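Lundar Publishes Practice Guide for Two-Arm Tabletop Manipulation Testing
Document covers workspace marking, object placement, start posture and the reporting of failed attempts

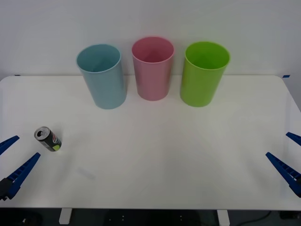

Sieglinde Rathjen
Test Methods Editor, Lundar

TRALGATE, September – Lundar has published a practice guide for laboratories and integrators that test two-arm robots on tabletop handling tasks. The guide sets out how a test table is prepared, how objects are placed on it, where the grippers wait before a trial begins and what has to be written down afterward. It is voluntary and does not replace any safety standard that applies to the robot or to the site.

The guide was drafted by Lundar with Hodance, which builds gripper fingers, and Aubert, which runs a contract test laboratory in Tralgate. It has 4 parts: workspace, objects, procedure and records.

Workspace

Part 1 calls for a plain, matte work surface in a single light color, with a plain background behind it. The rear corners of the work area are to be marked with tape in a color that contrasts with the table. Tape marks are checked against the drawing at the start of each shift and replaced if an edge has lifted. Smudges and scuffs may stay on the surface provided they are noted in the log. Cables under the table are permitted, but must be kept clear of the operator's walking path.

The draft had asked for a freshly wiped surface before every trial. That clause was removed after comments from test sites.

"Wiping the table between trials moved the tape and cost us time," said Fouad Bouazza, laboratory manager at Aubert. "A mark in the log gives the reader the same information."

Objects

Part 2 deals with everyday items such as plastic cups and beverage cans. Objects are described by type, color and starting pose. For open containers, the record states whether the item is upright, inverted or on its side. For cans, it also states which way the top end points and whether the tab opening is open or closed. A can lying on its side is treated as a separate test condition from the same can standing up, and results from the two may not be pooled.

Where several cups of the same type are used, each is identified by color and by its position in the row, counted from the left. The guide does not require even spacing. It does require that the spacing used be restored for each repeat, within the tolerance given in Annex B.

Procedure

Under Part 3, both grippers start open, one on each side of the table, with the fingers clear of all objects. The start posture is stored and recalled by number. An arm that takes no part in a task is held at its start posture and is still listed in the record, together with its finger type. Finger color and the pattern of the grip surface are noted when fingers are changed.

Speed and force limits are left to the site risk assessment. The guide asks that the values be fixed before the first trial of a series and stay the same until the last. A person may reach into the work area to reset objects only when both arms are in a protective stop.

Records

Part 4 accounts for most of the text. A series is reported in full, including trials that were stopped by the operator. Each stopped trial carries a reason code from a list of 80. Sites may add a local code if none of the listed ones fits, and are asked to send it to Lundar for the next revision.

The draft was tried out at Aubert in a series of 1,000 trials. Lundar received more than 235 written comments during the review period, most of them on Part 4.

"People had very different ideas of what a failed grasp was," said Albane Brunet, who led the review for Hodance. "Some counted a second attempt as a new trial. Under the guide it belongs to the first."

Availability

The guide can be obtained from Lundar in English and French. Blank log sheets and a drawing for the tape marks are supplied with it. Comments on the current edition should quote the clause number and be sent to Jacqueline Charpentier, document control, Lundar.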